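Soft green pads or hard fingers for picking thin boards out of a tray?

posted by tray_and_error in Robots & Automation
February 6, 2021

Hi all! I've been trying out grippers for a two-arm setup that moves thin green boards between shallow black trays and a slotted rack, and I'm having a ball with it, but I've hit the point where I need other people's opinions. I've got the Takel parallel-jaw with the bright green pads, and I can borrow a Zodon with bare metal fingers for a few weeks.

Views from the wrist cameras and the fixed one:
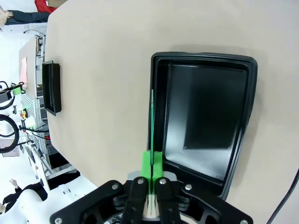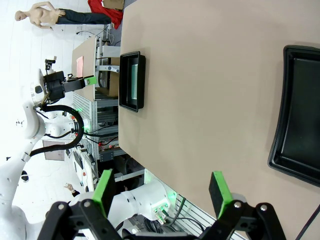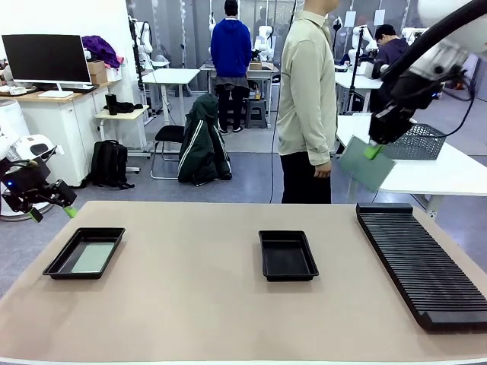 First picture: pads closed on a thin green strip. Second: fingers open over the table. Third: right arm holding a board, slotted rack on the table.

The green pads have been lovely to work with – so forgiving! If I'm a couple of millimetres off centre they still grab. My trouble is the angle. When I pick a board up near one corner it swings down under its own weight, and then I've got no hope of lining it up with a slot that's barely wider than the board. I'm running the pads at force setting 5 out of 8. Going higher squashes the pad and the board seems to tilt more, which I didn't expect.

So would hard fingers hold it straighter? Or should I leave the fingers alone and spend my time on the cameras? At the moment the wrist view does nearly all the work and the fixed one is just there so I can see what went wrong afterwards. Any thoughts welcome, I'm happy to test whatever people suggest.

slotwise
Keep the pads. I went through this with a Zodon last June and the bare fingers were worse for thin stuff. They only touch along a line unless your jaws are perfectly parallel, and then the board pivots on that line like a gate on a hinge. Soft pads at least give you some area.

What fixed it for me was where I grabbed. I moved the pick point to the middle of the long edge and went down to force 4. Your tilt at higher force makes sense to me, as the pad bulges out unevenly and rolls the board with it. Try a stiffer pad before you try metal. Vörös make a firmer one in the same shape, although you may have to file the mounting holes a bit (I did, it took ages).

On cameras, use both. The wrist view is great for the pick, but once you're holding a board it's hard to judge its angle from behind the fingers. I check the angle from the fixed camera before heading to the rack, and if it's out I put the board back in the tray and pick again. I logged 1504 picks this way and the re-grabs dropped off a lot once the pick point was sorted. It's a really satisfying thing to watch when it's going well!

patchcable88
hard fingers every time imo. pads wear out and you have to redo your offsets. never had a problem with metal but I mostly do blocks

benchmoss
A bit of both from me. Before buying anything, check your controller. I was on the stock one and swapped to an Illodeck, and half of what I'd been calling grip slip was the arm stopping too sharply at the end of each move and shaking the part loose. Slow the last bit of travel down and see if the board still swings. It costs you nothing and it's a ten-minute change.

If it still droops, I'm with slotwise on the firmer pads. Also think about coming in to the rack from directly over the slot, with the board's bottom edge going in first at one end. The groove will straighten it for you if you let the arm go a little slack on the way down.

Comments

tray_and_error: Middle of the long edge, why didn't I try that?! Setting it up tonight. Will do the slow stop first so I'm only changing one thing at a time.

slotwise: Good plan. Write down the force number for each run, you'll forget otherwise.

heron_lane: Does the firmer pad come in the same green? My colour tracking depends on it.

slotwise: Mine's a darker green – I had to retune for it, nothing major.

patchcable88: fair enough, I haven't tried boards that thin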